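Clothing Care and Storage, handout for unit 6: folding and sorting

Okay, so last time we got through washing labels and I promised you less chemistry. Today is folding, which half of you think you can already do. Maybe! I thought so too until I had to run a rummage sale at Timdale and found I'd been building piles that fell over if you breathed on them.

Start with the surface. Clear a table, wipe it, and put your whole pile at the back so the front half stays free for working. Take one piece at a time and smooth it with the flat of your hand, from the middle out, before you make any fold at all.

T-shirts and sweatshirts: print side down, sleeves in, then thirds. Big lettering is stiffer than the cloth around it, so try to keep the crease off the print — it cracks along the fold after a while. Jeans: one leg over the other, tuck the crotch point in so you get a straight edge, then hem to waistband, then once more.

For the practical you get 30 minutes and a mixed bag. It's marked out of 86, and 80 of those are for the folding itself, so please don't spend ages on the labels.

Dark things with bright lettering go in their own stack, next to the denim. I like to leave them heaped behind me on the table until the jeans are done.

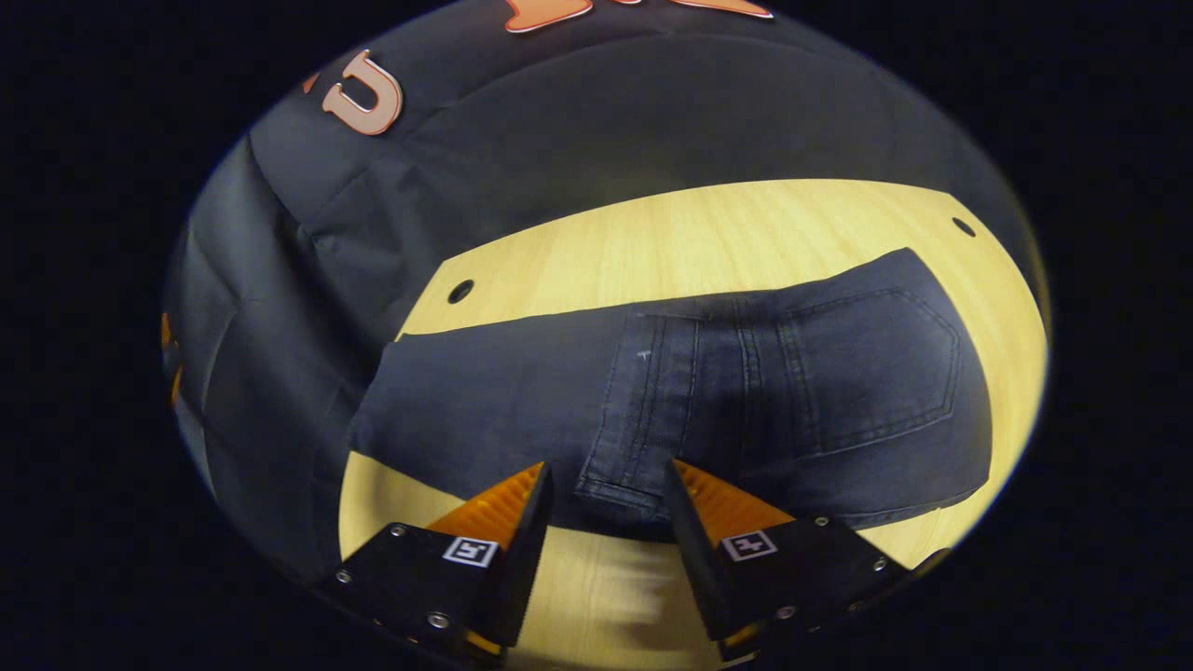
Theano Ververidis wrote back on the draft of these notes that she'd roll the sweatshirts and skip the thirds entirely, as they take less room in a drawer and you can see every one. Fair enough — rolling is fine for drawers. On an open shelf I still want them flat.

For next time: bring one thing you never know how to fold. Fitted sheets count.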